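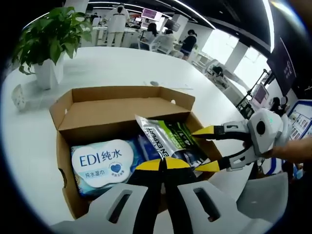 Fig. 3 – Open box on the table, wipes on the left, foil pouch on the right.

3. Packing and labeling a return

Read section 2 first if the order came in through Pikeo. Those go back on a different form.

Before you start
Tape gun, label printer switched on, Vellen returns screen open. Printer takes a minute to wake up. Let it.

3.1 Open the order in Vellen. Check the name and the street address against the slip.

3.2 Pick a box. Smallest one that closes flat. No bulging lids – the carrier charges extra and we eat it.

3.3 Heavy items on the bottom, liquids upright. Anything wet or squeezable goes in a zip bag first.

3.4 Fill the gaps with paper. Shake the box gently. If it rattles, more paper.

3.5 Put the slip in face up, on top of evrything.

NOTE: Gift orders get the slip with no prices. Print option 2, not option 1.

3.6 Close the flaps, short ones first. One strip of tape down the middle, one across each end.

3.7 Weigh it. Type the weight in yourself, the scale link is still down. Over 19 kg, split into two boxes and start again at 3.2.

CAUTION: Do not lift boxes from the top shelf alone. Get the step or get somebody.

3.8 Print the label. Stick it on the largest side, flat, not over a seam. Barcode must not wrap round a corner.

3.9 Scan the label. Green tick = done. Red = see below.

If the scan goes red
Code 40 – address too long. Shorten line 2, reprint.
Code 57 – label already used. Void it, print a new one. Don't reuse the old sticker.
Code 411 – no carrier picked. Back to the order, choose Mundby for domestic and Gezer for everything else.
Any other code – write it on the box in pencil and leave it on the hold shelf for Arnar Dalsgaard.

3.10 Finished boxes go on the cart by the door, labels facing out. Late ones wait until the next pickup, dont chase the driver.

NOTE: Pickup moves an hour earlier in November. Lovely Pascual will put up the new times.

Section last changed 15/09/2025, N. Ateş. Section 4 covers damaged returns.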